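Plonilico Tabletop Arm Kit: Acceptance Checklist, Kitchen Play Set
Filled in by Dzifa Akolgo, with a few remarks from Gemma Valentini
Site: Brurkovow, upstairs demo bench
Status: under review, loan unit, February

Thank you all for being so patient while I worked through this one. I've kept the yes/no column the way Zorberg likes it and put my comments underneath, and I'm afraid they got rather long in places (the kit is good company, and I do like a chat with a form).

BEFORE POWER ON

1. Base bolted down, no rocking when pushed by hand
Yes. I leaned on it quite hard and it stayed put.

2. Stop button within reach of the person standing nearest
Yes, after a move. It arrived on a short lead and sat behind the arm, so Gemma swapped in the longer lead from the spares box. Please order one for the purchased unit too!

3. Cables free of pinch points through the full reach
Yes, with a comment. The cable from the gripper is allowed a generous loop, and at full stretch that loop can come down on the table. I would like one more clip at the wrist before we sign.

4. Loose items counted against the packing list
Yes. One toy lemon was missing and Aryee has promised to send it on.

WORK AREA AND HANDLING
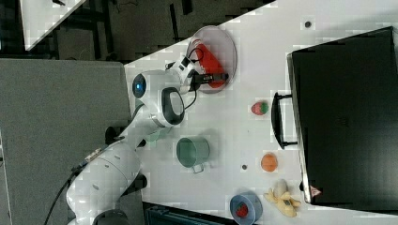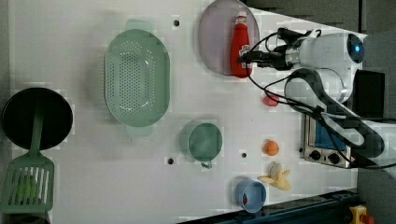
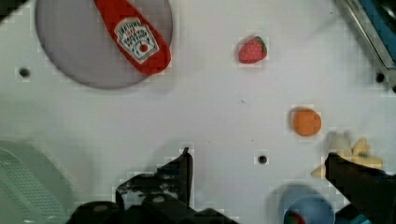 5. Speed limited to the training setting
Yes. The limit for first sessions is 400 on the handheld unit, and the dial will go up to 500 if you let it. I'd ask everyone to leave it alone until they have done their 20 supervised picks, however confident they feel by the third one.

6. Grip force suitable for soft and hollow items
Partly. The factory setting is a touch firm for my taste. Gemma brought it down to 16 and we were both happier with that, but it goes back to the factory number after a restart, and it would be so easy to forget. I've asked Plonilico whether it can be saved.

7. Arm stops and holds when the stop button is pressed
Yes. Tried with the gripper empty and again with something in it. It held its place both times and waited for a reset, just as the manual says.

8. Hands kept off the table while the arm is live
Yes, though I had to remind myself! When a piece of fruit rolls, your hand goes after it before you've thought about it. Gemma suggests a strip of bright tape around the reach line and I think she's quite right.

9. Finger pads clean, no splits or lifting edges
Yes. Wiped with a barely damp cloth. Please don't use the spray from the kitchen cupboard, it leaves a film.

AFTER USE

10. Arm parked, power off at the wall, lead coiled
Yes.

11. Play food and dishes back in the tub
Yes. The lid needs a firm push at both ends.

RESULT: pass with two items open (wrist clip, saved grip setting).

Comment from G.V.: Happy with all of it. I'd add the tape to the open list as well, so make that three. Dzifa has the form until the clip comes in, then it goes back in the blue folder by the door.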